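Lo que cambia cuando llega la automatización (y lo que no)

Llevo desde principios de septiembre con una pinza en cada mano, y ya os digo que al tercer rato te pesan hasta las cejas. Os cuento, que varios me habéis preguntado por el pasillo.

En Brota los pedidos pequeños los hemos preparado siempre a mano. Ahora la idea es que un robot se encargue de meter las cosas en las cajas, y para que aprenda hacen falta personas que lo hagan primero, muchas veces, con unas pinzas como las suyas. Somos 4 en el grupo y nos turnamos. Fionnuala Carroll coge las piezas con una delicadeza que da envidia; yo al principio lo apretaba todo como si se me fuera a escapar (mis disculpas a la botella de agua).

Y sí, la pregunta incómoda la hice yo en la reunión: ¿qué pasa con nosotros cuando el cacharro sepa hacerlo solo? Ekow Lamptey fue bastante claro. El turno de embalaje se queda como está hasta que acabe la prueba, y quien quiera puede formarse para supervisar la línea nueva. Me apunté ese mismo día – con dudas, pero me apunté.
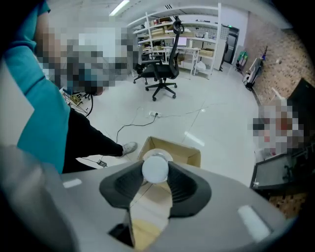
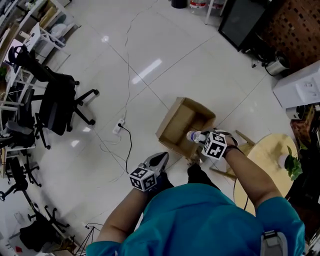
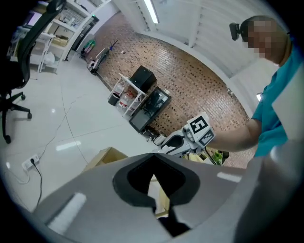
Manos a la obra con las pinzas.

Lo que más me ha sorprendido es cuánto sabemos sin saber que lo sabemos. Ruairí Scanlon me preguntó por qué giro la muñeca antes de soltar y no supe contestarle. ¡Veinte años girándola! Ahora me fijo en todo, hasta cuando guardo la compra en casa.

Llevamos 514 repeticiones y queremos dos personas más para el siguiente grupo. Son 5 tardes, en horario de trabajo, y hay café. Si os pica la curiosidad, hablad con Ekow o venid a buscarme.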